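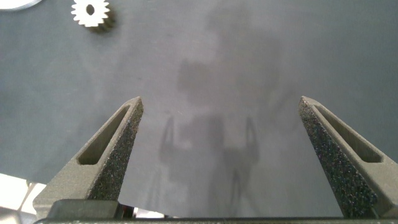

**Robot learns to sort gears by practising its own mistakes**

ELLSIDE, Tue 21 April - A research team in Ellside has presented a method which helps a robot to pick up small machine parts with far fewer lessons from a human teacher. The method is called Flilter, and the results were shown to local manufacturers at an open afternoon in the team's laboratory.

Picking up a gear from a table looks easy for a person, but for a robot it remains a difficult task. The part may be shiny, it may lie close to another part, and the fingers of the robot often hide it in the last moment before the grip. Until now the usual answer was to show the robot very many good examples. A human operator guides the arm by hand or by remote control, and the computer learns to copy the movements.

The Ellside team began in the same way. In September the operators recorded 2,000 demonstrations with gears, rings and discs in different positions. They then trained a control program on all of them and tested it. The program worked well when the part was alone on the table, but it became unsure when two parts were close together, and sometimes it closed the fingers too early. 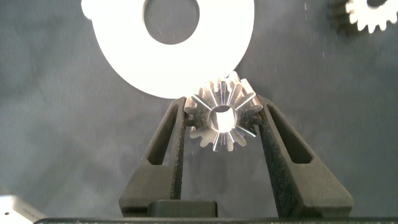 The idea of Flilter is to choose the lessons with more care. After the first training, the program looks again at every recording and gives it a mark, according to how much it can still learn from it. Recordings which only repeat what the robot already knows are put aside. A high mark often goes to grips like the one on a toothed metal gear, where the fingers press from the left and the right and a big white disc is very near to the upper teeth. In such a position there is not much space for error, and the operator's small corrections are valuable for the training.

From the full collection the method kept 600 recordings. The team trained a new program on this smaller set and compared it with the first one. Both programs were given the same 305 test positions, which neither of them had seen during training. According to the team, the program with the smaller set completed more of the picks, and it also needed less time to train. The biggest difference was with gears lying beside larger parts.

The full table of results will be published together with the recordings, so that other groups can repeat the test. The team asks readers to wait for this before they compare Flilter with other methods, as the test conditions are not the same in every laboratory.

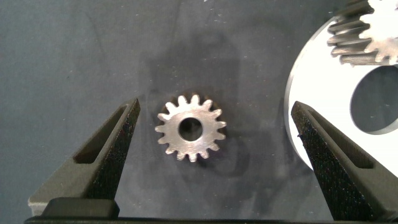 *A small metal gear between the open fingers of the gripper, with larger parts close by.*

The control program uses the pictures from a small camera near the gripper. It receives no drawing of the parts and no list of their sizes. The researchers say this is important for small workshops, where the parts can change from one week to the next and there is often no time to prepare exact models for the computer.

There are also limits. The tests were made with one type of gripper and on one work surface, and the robot handled only one part at a time. Shiny metal is still harder than white parts, as the reflections move when the arm moves. The team also found 2 kinds of position where the new program was weaker than the old one. One was a ring standing on its edge, and the other was a gear lying partly under a disc. It seems that the method had put aside too many of the easy recordings for these cases, and a later version will keep a small share of them.

Enus, a company which repairs pumps and gearboxes in the region, wants to try the method in its own workshop. Its workers now sort used gears by hand before cleaning. The company said that it does not expect to replace this work soon, but it would like to know if a robot can take the first and most boring part of it. The trial should begin after the summer holidays.

A second test is planned with a partner laboratory, Bermúdez, which has a different arm and longer fingers. There the same recordings will be used without new demonstrations, to see how much of the training can move from one robot to another.

The laboratory in Ellside will open again for visitors in September. Workshops that wish to send parts for the next tests can write to the team before then - worn and damaged gears are welcome too, if they are clean and free of oil.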